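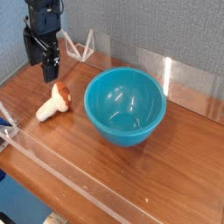 How many acres does a cow-calf pair need on the Marsden lease? Eighteen per pair for the grazing season, if the rain is normal and the cattle get moved on time.

That is the short version for those of you who only read the top of these messages. The longer version follows. I've left the original question in at the bottom so the new members can see what was asked.

The lease is 1021 acres by the survey. Most people on this list call it a thousand and leave it there, which is fine for talking but caused trouble when the Kostik place was being divided, so I'd like us to use the survey number in anything that gets signed. Take out the creek bottom that is fenced off and the two strips along the county road, and you have 1000 acres that a cow can get to. At eighteen acres to the pair that carries 55 pairs with a little left over. I would stock it at 50 the first year.

My reasons for starting low are mostly to do with the north pasture. It was grazed hard for several seasons by the previous tenant, who left his cattle on it well past the point where I would have pulled mine. The bluestem has thinned out on the slopes and there is a lot of bare ground around the tank. Grass like that will come back, but it won't come back with full numbers on it. If you can leave the north pasture alone until July and then go through it once, quickly, you will see a difference by the following year. I did the same thing on my father's half section and it took two years before I was happy with it.

Water is the other thing. There are three tanks on the lease and only two of them can be trusted. The one by the old Jivden corrals leaks somewhere below the float, and I've patched it twice. Whoever takes the lease should plan on replacing it, and should ask the landlord to split the cost before signing and not afterward. I would also run a second line from the well to the east side. Cattle won't walk that far for a drink in hot weather when there is shade closer in – they just camp on the west end and eat it down to nothing.

On fence, the question said "good fence all around." The south line is good. It is five-wire with steel posts and I helped build it. The west line is four-wire on old cedar posts and I would want to walk all of it before turning anything out. The gate at the Clambridge road has to be lifted to latch. Please lift it. We had six heifers on the road last year and I was the one who got the call.

I don't have a firm opinion on the rent. Someone asked whether it should be by the acre or by the head. By the head is fairer to the tenant in a dry year, and by the acre is less to argue about. My own lease is by the acre with a clause that lets me pull out early if there is no grass, and I have used the clause once.

One correction to what I sent last time: the mineral feeders stay with the place. I had said they belonged to me. I went back through my receipts and I only bought the one with the rubber flap.

If anyone wants to drive out and see it, call the house in the evening. The lane is soft at the low crossing, so come in from the east.

Colin Haworth

On March 5, 2026, a list member wrote:
> I am thinking of putting in for the Marsden lease and would
> like to hear from anyone who has run cattle on it or next
> to it. The notice says good fence all around and plenty of
> water. How many acres does a pair need out there? I have
> been figuring on a good deal less than I'd use at home but
> my place is mostly brush.
>
> Also, is the rent usually by the acre or by the head in
> that part of the county? And do the feeders go with it?
>
> Thanks for any help.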